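3.2 Green reading and the second putt

We turn now to the part of the study we enjoyed most, the putting data from Griltdale. Most earlier work on club golfers has looked at the first putt, and there are good reasons for that: it is easier to record, and it says a lot about how well a player judges pace. The second putt has had far less attention. Once we started sorting our cards we were surprised by how much was sitting there, and what follows is our attempt to do it justice.

Players were asked to complete their usual Saturday round and to mark on a printed green map where the ball came to rest after each putt. The maps were drawn by Dorin Crăciun from his own levels, taken on foot with a staff, and they are lovely things to work from. Every green is divided into squares, with the fall of the ground shown by small arrows (the seventh, which tips two ways at once, needed a second sheet). We collected 571 usable second putts in November, when the greens were slow and the hole positions were changed before each round. Putts played from off the green were left out, as were any given by a playing partner.

Each putt was placed in one of two groups: those that had gone past the hole and were coming back, and those that had stopped short and were carrying on along much the same line. The idea goes back to Okeke, whose notes for club coaches argue that a player who watches the ball run past has been handed a free lesson on the break. It is a cheering thought, and many of us were taught it as juniors. We wanted to know whether it would show up on the card. 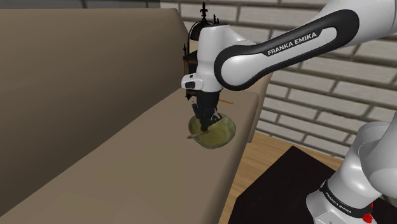

Figure 2. Simulated Franka Emika arm with its gripper lowered into a green bowl.

It did, and more clearly than we had hoped! Players coming back from beyond the hole started the ball on a better line than players finishing off a short one, and the gap held when we compared putts of the same length on the same green. The effect was strongest on side slopes. On flat ground it all but vanished, just as one would expect if the benefit comes from seeing the break and has little to do with nerve or confidence. Uphill and downhill putts behaved differently again, and we come back to them in Section 3.4.

Pace tells another story. Having gone past once, players tended to be timid with the return, and a good number of well-aimed balls died on the low side. Nnamdi Haruna, who walked with several of the groups, noted how often a player would describe the break perfectly and then leave the putt a foot short. His notes are given in full in the appendix and are well worth reading alongside the figures.

We also tried the Preltulia method of weighting, in which each putt counts according to how steep the ground is beneath it. This made the difference between the groups a little larger and left their order unchanged. The Vasari correction for wind was tested on the three most exposed greens only, where it made no difference worth reporting. For the rest of the paper we therefore use the plain counts, which any club secretary could gather with a pencil and a handful of maps.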